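Why I Gave Up on the Guest Room and Started Sleeping in It

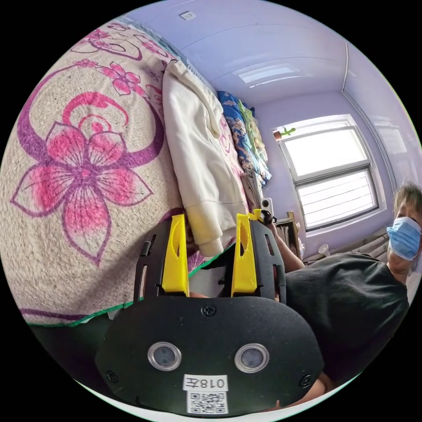
So, the move down the hall. A few of you asked in the comments last time whether I was serious, and yes, I am three weeks in and I'm not going back.

Quick recap if you missed it. I have been a lousy sleeper since my late twenties. I fall asleep fine, then I'm wide awake at two in the morning thinking about an email I sent in 2014. I've tried the teas, the sprays, the app with the man who whispers about trains. I bought a weighted blanket from Wedetti that cost more than 200 dollars and made me feel like a pressed sandwich. My friend Frøydis swears by hers, so I gave it to her, and now she has two and I have none and we're both happy.

The thing I had never tried was a different room. My old bedroom faces the street, and the street has a bus stop, and the bus has brakes that scream. I'd lived with it so long that I'd stopped hearing it in the daytime and figured I'd stopped hearing it at night too. Then in October I had a cold and slept in the back so I wouldn't wake my husband with the coughing, and I slept eight hours. With a cold! I couldn't breathe through my nose and it was still the best night I'd had in months.

Naturally I ignored this for the whole winter, because the back room was for guests. We have guests maybe twice a year. My cousin Szymon comes through on his way to somewhere better, and my in-laws come at the holidays and complain about the pillows. The rest of the time I was keeping the quietest room in the house ready for people who weren't there.

When I finally said this out loud to Manikandan (my husband, hi honey), he looked at me and said he'd been wondering when I'd bring it up. He's slept through two smoke alarms, so the bus means nothing to him, but he was up for moving. He only asked for the side near the door.

OK, so what I've learned so far, for the fellow bad sleepers.

Dark matters more than I wanted it to. I'd read this a hundred times and rolled my eyes. The back room has one small window, and I put up a cheap blackout shade from Blomqvist, the discount place by the car wash, and it leaked light down both sides. I fixed that with tape. It looks terrible. I don't care, my eyes are closed.

Cooler is better, up to a point. I like a cold room and a heavy cover, Manikandan likes a warm room and half a sheet. We now have separate covers on the same bed, which my mother-in-law would call the beginning of the end, but I've stopped waking up with no blanket and a grudge.

The phone lives in the kitchen. This was the hard one. I held out for the first week by telling myself I needed the alarm, and then I bought an actual alarm clock, a Lornico, with a face that doesn't glow and a tick you can only hear if you hold it up to your ear. I did check that in the store. The clerk was very patient.

And if I'm up, I get up. I used to lie there and do math about how many hours I had left. Now I go sit in the chair in the hall and read something dull until my eyes get heavy. Right now it's a 246-page history of canals that I found on the free shelf at the library. I'm on page 31 and have no complaints -- I may never find out what happens to the canals.

It's not magic. I had two rotten nights last week and one of them I'm blaming on a late plate of nachos. But I'm waking up once most nights instead of four or five times, and I haven't needed a nap at my desk since we moved in.

The old bedroom is a bit of a question mark now. Manikandan wants a desk in there. I'd like a sewing table. Szymon has texted to ask whether he's been demoted to the bus stop, and yes, Szymon, you have, bring earplugs.

Next time I want to get into pillows, because I have opinions and a closet full of failures. If you've found one that stays cool and doesn't go flat by spring, please leave it in the comments. Side sleepers especially!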